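Ticket 798: White patches and streaks on red cotton twill after first wash
Category: Fabric care / Napkins and runners
Product: Grillside table set, red
Status: Solved
Opened by: Dennis Rashidi
Handled by: Evangelia Psarras, Mfaume Linen Help Desk

Dennis Rashidi, 9:14 a.m.
Hi there! First off, I love this set. We bought it for the long table at our supper club in Reltville and the red looks fantastic against the white tops. But I ran the whole lot through the wash on Saturday night and several pieces came out with whitish marks on them. Some are soft ovals, some are thin streaks, and one piece has a sort of branching pattern near one end, like little tree roots. The hems look fine. I used my normal powder (Ivovent, one full scoop), warm water, full drum. Did I wreck them? We have a big dinner coming up and I'd love to get these back on the table.

Evangelia Psarras, 10:02 a.m.
Hello Dennis, and thanks for such a clear write-up, it makes my morning when people tell me the soap and the water temperature right away! I don't think you've wrecked anything yet, so please don't throw them out.

White marks on red twill usually come down to one of these:

Powder residue. It sits on top of the cloth and feels a little chalky or stiff.
Fold abrasion. The cloth gets creased in a packed drum and rubs along the crease, so the marks follow the folds.
Bleach or a cleaner with peroxide. The color is gone from the yarn itself, and the patch often goes pink at the edges.

Could you try a quick test? Take one marked piece, wet a patch under the cold tap and rub it between your fingers. If the mark fades while wet and comes back when dry, write down whether it feels gritty. Then scratch a dry mark with your fingernail and see if anything lifts. Please don't iron anything until we know, because heat can set residue pretty hard.

Dennis Rashidi, 12:40 p.m.
Did the tests on my lunch break. The branching marks feel rough and some white dust came off under my nail, which was weirdly satisfying. The streaks along the folds are smooth and nothing came off. The pinkish ovals are somewhere in between, I really can't tell with those.

I also found a spot where one corner has gone pale and fuzzy. That one might be from before the wash, I honestly couldn't swear to it.
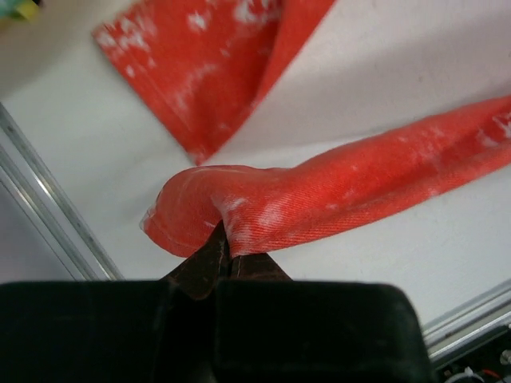 Can powder residue be washed out after it has dried?
Cold soaking followed by a second rinse clears most of it, and a splash of plain white vinegar in the soak helps with the stubborn spots.

Evangelia Psarras, 1:25 p.m.
Great testing! Dust under the nail is good news, that's residue and it will most likely move. The smooth streaks sound more like wear along the creases, and those may soften but I can't promise they'll go away. I'd treat the ovals as residue until they prove otherwise.

Steps to try, in this order:

1. Shake each piece out hard, outdoors if you can.
2. Fill a tub with cold water and add one cup of white vinegar. No soap at this stage, and never any bleach in the same tub.
3. Soak for 39 minutes. (Our test kitchen landed on that number because it's how long the timer ran the day it worked, and we've stuck with it ever since.)
4. Swish every piece by hand and open up any folds while they're under water.
5. Run a cold rinse and spin with the drum half full. No powder.
6. Hang flat over a rail. Don't wring, don't fold wet.

For the fuzzy corner, snip only the loose threads, then check the hem stitching on both sides of it. If the stitching is sound you can leave it alone. If it's open, a few small whip stitches in red thread will hold it for years.

Dennis Rashidi, 5:51 p.m.
Soak is done and I'm a bit giddy. The first tub of water went cloudy! I'm doing it in two batches as the tub is small. One question, my sister says to throw in salt to lock the red. Worth it?

Evangelia Psarras, 6:05 p.m.
Cloudy water, yes! Skip the salt. It won't fix the dye on finished cloth, and you'd just have one more thing to rinse out. If you see pink in the water, keep the reds away from your whites and carry on.

Dennis Rashidi, next day, 8:20 a.m.
All dry. Here's where things stand:

The branching marks are gone on every piece but one, and on that one you have to hunt for them. The ovals turned out to be mixed: most lifted, a couple are still there and look pink, so I guess that's real color loss. My wife thinks it could be the spray we use on the tabletop, and the label does say peroxide. The streaks on the folds are still there, softer than before. From a chair you'd never notice.

The fuzzy corner had open stitching for maybe half an inch. Sewn up now, a little crooked but I'm proud of it.

Evangelia Psarras, 8:47 a.m.
This is a lovely result, well done! The table spray would explain the pink ones. Wipe the table with plain water after spraying and let it dry before any red cloth goes down.

For the next wash: half a scoop of powder dissolved in a jug first, cold water, drum half full, pieces opened out flat and turned wrong side out where there's a seam to turn. An extra rinse if your machine has one. That alone should keep the branching marks away.

If the faded pieces bother you, put them on bread basket duty, where they get folded anyway. I can also send the leaflet on re-dyeing, it's item 146 in our care library. You need to dye the whole set together or the reds won't match.

Dennis Rashidi, 9:03 a.m.
Yes please to the leaflet! Bread baskets it is for now. Happy to close this.

Evangelia Psarras, 9:10 a.m.
Leaflet sent to the email on your account. Closing as solved. Enjoy the dinner!

Resolution: detergent residue removed with cold vinegar soak and second rinse. Some color loss remains, likely peroxide table spray. Crease wear remains. Corner hem resewn by customer.
Linked articles: Washing red cotton twill; Small hem repairs; Re-dyeing a full set (146)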